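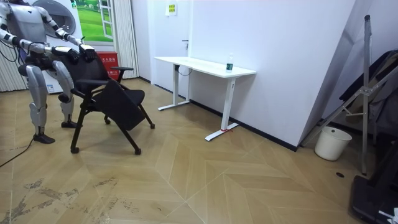 Citlali Ayala was 19 minutes into the chair routine when the humanoid stopped letting go. Its hands were meant to open once the chair was parked at the desk. The log said they had. They hadn't, and when the robot straightened its knees to stand, it tried to bring the chair up with it.

Ayala hit the stop, and I love what her team at Clesside did next: they took the fault seriously before they took it apart. A chair is light. A person's sleeve caught in the same grip would have been another matter, and everyone in the room knew it. 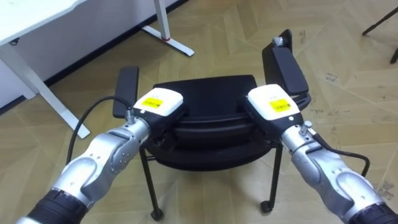
Chairs on casters are wonderfully nasty test objects. They swivel, they roll off at an angle, they push back on one wrist and then the other. Over 40 runs, the grip failed to release 7 times, always after a sideways tug. Beverley Rutherford, who wrote the hand controller, traced it to a timeout: if the load shifted during release, the software gave up waiting and reported "open" anyway.

The fix is a few lines long. The hands now have to measure their own opening, and the legs stay put until both agree. Rutherford also wants a release that works with the main computer down, and that part is still on her bench. The chair tests start again on Monday, with Ayala holding the stop button.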